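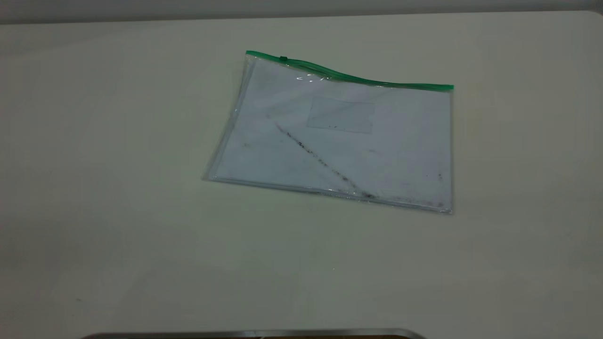
Fig. 1. Clear zipper pouch with green closure, lying flat.

RECORDS HANDLING I
Handout 4: Transparent pouches for loose papers
Parisa Sadeghi, Zultonthorpe, April 2025

4.1 Scope

These notes cover the clear zipper pouch as a temporary holder for loose sheets. Boxes and hanging folders are treated in the June handout. Long-term storage is outside the scope of the course.

4.2 Terms

Body: the two transparent faces, joined on three sides.
Closure: the zipper strip along the fourth side. In Fig. 1 it is bright green.
Rise: the distance between the closure and the table when the pouch lies flat.

4.3 Rise and ripple

A zipper strip and the sheet it is attached to do not always bend alike. The result is a ripple along the top edge, as in Fig. 1, where the closure bows upward near the left third and slopes down toward the right end. A rippled closure is acceptable for desk use. In a stack, it makes the pile lean toward the closed side. Alternate the closures left and right in any stack of over 200 pouches, and in smaller stacks if the pile will be moved.

4.4 Reading through the face

Slightly cloudy vinyl lowers contrast. Pencil suffers most. A pale table behind an unfilled pouch can also be mistaken for a blank sheet, so do not record a pouch as filled or unfilled by eye. Open it and check.

4.5 Labeling

Use the Saxena numbering from Handout 2. The label goes on the outside, lower right corner, parallel to the bottom edge. Do not write on the closure. Pouch 107 in the Prerkness set was relabeled twice for this reason; see the Brenier log.

4.6 Exercise

Take one pouch from the tray. Measure the rise at both ends and at the highest point of the closure. Enter all values in millimeters on the lab sheet, with the pouch number and your initials.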